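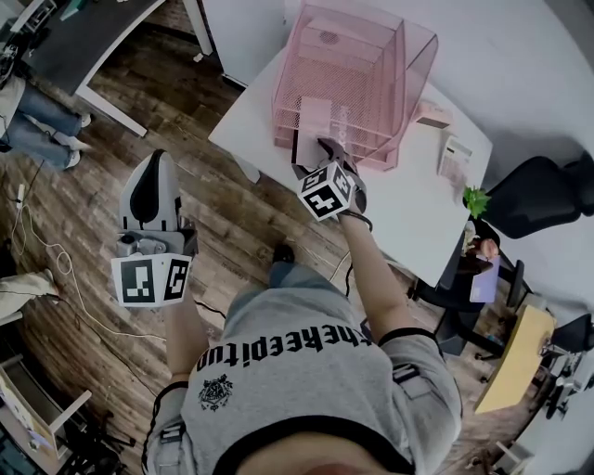

Black gothic-style letters on a light grey T-shirt.

The words we carry on our chests
By Lambros Michailidis
12 September 2022

When I came to live in Ramelska I could read the language slowly and speak it badly. I practiced on whatever stood still long enough. Bus stops were good, and the backs of milk cartons, and the notices in the stairway. The most difficult reading material was people. They passed me on the street with whole sentences across the chest, and I would be in the middle of the second word when they had already turned the corner.

I want to defend these sentences a little, and also to complain about them.

My complaint first. A T-shirt with words speaks all day and never listens. If a man wears a shirt that says he hates mornings, he says it to me at eight o'clock, and he says it again at five in the afternoon, when the matter should be closed. He says it to his doctor and to his child's teacher. I don't believe he wants this. I believe he bought the shirt because it was soft and the price was fair, and the sentence came with it, as a bone comes with the meat.

In the town where I grew up, my mother did not allow writing on clothes. She was a seamstress and had strong ideas. A good shirt, in her opinion, should tell people that you had washed it and that it was cut for your shoulders. Anything more was advertising, and for advertising a person should be paid. I had one exception, a blue shirt from a bicycle race in which I finished near the end. She let me wear this one at home. When it became too thin she cut it into cloths for the windows, and for years I saw half a word moving across the glass.

I think she was right about advertising. I have never understood why I should give money to a firm and then carry its name on my body for free, and when I ask my colleagues they look at me kindly, as one looks at a foreigner. Maybe it is a foreign question. For them the name is a kind of color. They see it and don't read it.

But I read it, I can't help this, and here begins my defense.

When you learn a language as an adult, you notice that printed words are usually serious with you. They want you to sign, to pay, to stand behind the line. The words on shirts are almost the only public words which want nothing. They make bad jokes, and a bad joke is excellent for a student, because you can feel exactly which word is doing the work. I learned three different meanings of one small verb from a shirt in the line at the pharmacy. My teacher, who was very correct, had given us only one.

There is also the shirt that nobody in the room can read. I have a special love for it. It may be a name, or a word from some other place, or letters that somebody liked the look of. I used to feel uneasy in front of such shirts. I thought the failure was mine, that everybody else understood and I alone was standing there with my dictionary. Then one evening I asked a woman at a dinner what her shirt meant. She looked down at it, upside down for her of course, and said that she had no idea. She had worn it for 22 years.

I have thought about this answer very often. At first it seemed to me careless. How can you carry a word for so long and not ask it what it is? Now I find it almost friendly. We all keep words like this. I sing songs from my childhood in which two of the lines make no sense, and I would be angry if somebody repaired them.

So my opinion is a mixed one, and I am sorry for readers who hoped for something stronger. I would like fewer names of firms. I would like no shirts that give orders, above all the ones that order me to be happy. I would keep the races, the school choirs, the family reunions, the bands that stopped playing, and every word that can't be explained. I would not forbid anything. My mother would, but she also forbade brown shoes.

What I would ask is only that people read their shirt once before they buy it, aloud, in the shop. If they would not say this sentence to a stranger in an elevator, they can put it back. It takes five seconds.

I still own mostly plain shirts, in dark blue. Last March my neighbors gave me one from the street festival, with the name of our street in large yellow letters and a spelling mistake in the second word. I saw the mistake before they did. I was so proud of it that I wore the shirt to work the next day.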